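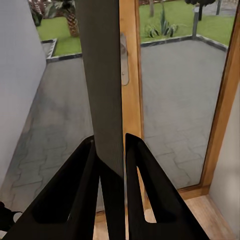
Can a robot do the actual boring jobs yet? (page 1 of 1)

gripfast_r
Thread split from the hoover one because it was getting silly. Question is simple. Chores. Opening a door, loading a dishwasher, sweeping up under a bench. Is there anything you'd trust with it unsupervised, yes or no. The sim at the top is a door one, handle with the little lever, patio outside. I say no, not for years.

tamworth_ted
No.

Sirkka Lindqvist
Depends what you mean by trust. We have a Hekasix arm at Leinonen putting blanks into a press, 400 a shift, I don't even look at it any more. But the blanks come in a tray, same way up. Tip them out on the floor and it's useless.

gripfast_r
Well thats my point. A house is the tipped out tray.

mopbucket
disagree. Door is mostly solved?? seen loads of clips

nine_volt
Clips, yes. One door, one handle, forty goes, they post the good one. And a slim lever like that is a pig with two pointed fingers. No palm, nothing to hook with. You end up pushing down on it with a tip and hoping.

mopbucket
pushing down on it is how I do it with shopping in both hands. elbow. works fine

nine_volt
You can feel your elbow.

Remedios Figueroa
Glass is the bit I'd worry about. Depth cameras hate it. With a big clear pane the thing may well decide the doorway is open and the paving starts right there. Ours did this in August with a trolley base, not an arm, straight at the canteen door at walking pace. No damage but I did shout. We put tape on the glass after that, which is cheating I suppose.

tamworth_ted
So we tape up the house for it. Marvellous

Remedios Figueroa
You moved your rugs for the hoover, Ted. You said so in the other thread.

tamworth_ted
One rug

Sirkka Lindqvist
Re sims. Does any of that training carry over to a real handle? Real ones are stiff, or loose, or the door has swollen. My back door needs a shoulder from October on.

gripfast_r
Some. You vary the stiffness and friction and the lighting and so on, thousands of runs. I did 3255 overnight on a different door and it was pretty good in sim. On the bench version it got the lever down and then let go before pulling. Over and over. Looked very pleased with itself.

nine_volt
What's your success rate on the bench one?

gripfast_r
Not saying

mopbucket
lol

kettle_and_hob
Shop floor person here, small joinery. Got quoted around 4000 for a Cluravum sweeper, just the sweeper, no arm. Does the aisles ok on demo. Won't go under the saw, stops dead at offcuts. Lad with a broom does the lot before tea. Didn't buy it.

Sirkka Lindqvist
Did they let you keep it a week? One demo tells you nothing. Ours was awful for the first fortnight, then somebody moved a light and it was fine.

kettle_and_hob
One morning. Could ask I suppose.

Remedios Figueroa
Ask for a month. Biltico gave us a month on the trolley.

tamworth_ted
Still no from me. Wake me when it does the bins

nine_volt
Bins are easier than the door. Big handle, wheels, no glass.

mopbucket
still have to get out the door to do the bins tho

gripfast_r
Will try the bench one again tonight with a slower release, post back if it pulls.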